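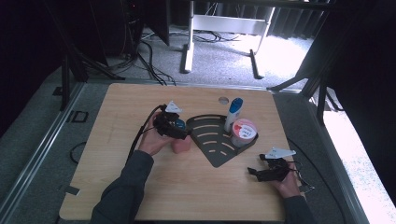

Item 4, desk with the fan-shaped tray.

Checked 1st October, after I'd promised Verena Ortner I'd get to it in September. Sorry Verena! Same list as last time, with my comments after each line because the tick boxes are too small for what I want to say.

1. Tabletop and corners – OK
Rounded corners, no splinters. I ran my whole palm along the front edge and it came away happy. I do like this light wood look (the old Celwood desks had corners that got me right in the hip, every single time).

2. Grommet hole – OK, with a note
The metal ring sits flush and doesn't spin. Please don't drop things down it. I got a pen and two paper clips out from underneath, and whoever owns the pen can have it back from my drawer.

3. Cables on the table – FIX
There's cable running over the left part of the tabletop and more going off the right edge. I'd like clips on both sides so a sleeve can't catch and drag the lot onto the floor. Ingeborg Gasser has a bag of 100 Tipoki clips and says we can help ourselves.

4. Cables on the floor – FIX, and please do this one first
A tangle on the carpet by the white desk frame, plus a little loop on the gray carpeted platform to the left of the table. Gray carpet, black cable, you'd think you would spot it, but my foot found it before I did. Bundle it, get it up off the floor and leave a bit of slack.

5. Platform edge and rail – OK
The aluminum rail is tight all the way along. I pushed it with my knee and then with my full weight (more than it'll ever get from anyone else!) and nothing moved.

6. White desk frame – OK
Crossbar bolts snug, feet level. I had it down for a wobble last time and Ingeborg must have sorted it, thank you.

7. Tray and small items – OK
I love this tray. It has a raised rim along the curved back and slots cut right through, so crumbs and dust end up on the table where a cloth can get them. Wipe under it too, please. The round clear container and the white tube with the blue cap can stay on it, lids on. The small pink cylinder was sitting loose on the tabletop and should go in the tray as well – small round things roll, and then somebody steps on them.

8. Load sticker – MISSING
Should read 200 lb and be on the underside. I've ordered a roll of 20 from Fisedix.

Next round I'm doing the Kamo shelves, so clear the bottom one if you can.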